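Forum index > Out and About > Open days and factory visits
Pomska open day in Nolusville, my long report

marigold_lathe
Hello everyone! I promised in the July trips thread that I'd write up the Pomska open day for those who couldn't get in, so pour yourself something because I don't do short. They took 30 visitors in all, split into two groups, and I was in the second one, which suited me fine because the first group came out just as the cookies did and we got to hear what they thought before we went up.

You start downstairs in the old Quách building (if you remember it as the button warehouse, yes, same place, same terrible stairs). There's a welcome talk, a bit of company history, and then you go up to a long room with a big screen and two rows of chairs. Thảo Dương ran the demonstration. She was wonderful, very patient, and she let people interrupt. The whole afternoon was the simulator, which they call Liduvach. You watch a two-armed robot work at a table inside the computer, and she talks you through what they're asking of it. The job for our group was the book: get hold of it where it lies on the table and move it over to the bin without disturbing everything else.

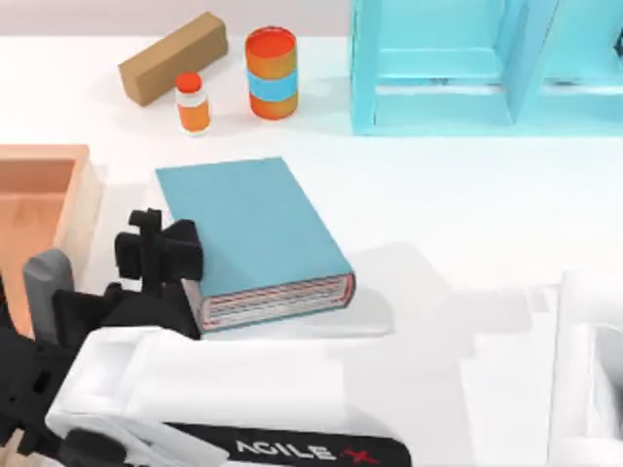
Last edited by marigold_lathe on June 6, 2020. Reason: spelling, and I'd put the wrong floor

I never knew how hard a flat book is! Thảo asked us all to think about how we pick one up off a bare table, and of course everybody started doing it in the air. You slide it to the edge, or you get a fingernail under the cover, or you tip it up against your other hand. A pair of boxy black fingers can't do the fingernail trick. So a lot of the talk was about coming in at the corner, and how far to press before the thing just skates away from you. She ran it several times over with the book turned a little differently, and a gentleman in front of me got so involved that he was leaning sideways in his chair to help.

She also told us they leave it going overnight and it gets through 2000 tries by morning, and then somebody goes over the failures with coffee. I asked if I could have that job. She said I was the third person that day to ask.

saltbox
Thanks for writing this up, I was on the waiting list and never heard back. But was there no real robot at all? I don't want to be a sourpuss, but if I'm driving to Nolusville on an open day I want to see metal moving. I can watch a screen at home.

marigold_lathe
No real one in our session, saltbox, and it did say "simulation demonstration" on the sign-up page, though in pretty small letters. I know what you mean, and I was a little let down for the first five minutes myself. Then I got pulled in. It helps that you can stop it wherever you like and move around. Try doing that with a real arm and see how popular you are.

hobnail
I was in the first group, and I'm with saltbox on this one. It was nicely done and the staff couldn't have been kinder, but a simulated book doesn't have a floppy cover or a dog-eared corner, and it weighs whatever somebody typed in. I asked how much of it carries over when you try it on the real thing and got a polite answer that I'd call "some of it, some of the time." I'd have liked to see that part, warts and all. Also the chairs were awful.

marigold_lathe
The chairs WERE awful. But I think you're being hard on them, hobnail. You got that answer because it's a true one, and I'd take it over a sales pitch any day of the year. When the same question came up with us, Thảo said they change the weight and the slipperiness on purpose from run to run, so that the robot doesn't get used to one perfect book. I can't judge how well that works. It sounded sensible to me, the same way my piano teacher used to make me practice on the bad upright in the hall.

The part I enjoyed most came after the break, when she switched us over to a low view looking across the bin, with a finger of the gripper coming up in front of you and the box and the bottle waiting beyond it on the table. The room got very quiet. You lose all sense of where you are at first! From the high view the table looks like something you could tidy in a minute, and then you get down there and the rim of the bin is like a garden wall. A lady near me said she finally understood why her grandson walks into things. 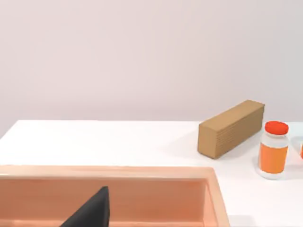 Nhàn Hà
Hello, I hope it's all right for me to join in, I was helping with the coats and the name tags and found this thread afterward. I wanted to say that hobnail's complaint was passed along the same evening, and so was the one about the chairs. There was a long conversation about it over the leftover cookies. Some of us would love to put a real arm next to the screen and run the same job on both. The trouble is room — the upstairs floor is narrow, and once you mark off the safety area you lose the whole second row of seats. I would rather have fewer visitors and both halves of the story, but I was outvoted, at least for now.

hobnail
That's good of you, Nhàn, and I hope I didn't come across as ungrateful. I'd happily stand for the whole thing if it meant seeing both. Count me as a vote for the smaller groups.

saltbox
Same here. And maybe put the word "simulation" in bigger letters next time?

Nhàn Hà
Noted, and I've asked for it to go in the title of the sign-up page.

pewter_finch
Can I ask a practical question, as I'm thinking of bringing my niece if they run it again? She's 14 and mad about this kind of thing but she fades if there's too much talking. Is there anything for her to do, or is it sit and listen all the way through?

marigold_lathe
There's a good stretch at the end where you can try steering the arms yourself with a little hand controller. I knocked everything I went near, and I had a lovely time. The line for it got long though, so sit at the end of a row, on the door side, and you'll be up before the rest of us have found our glasses. The welcome talk is the slow part. If she's going to fade, that's where it'll happen, so give her a cookie going in.

pewter_finch
Perfect, thank you! Is there parking, or is it the lot behind the bakery?

marigold_lathe
Behind the bakery. Bring quarters, the machine won't take anything else.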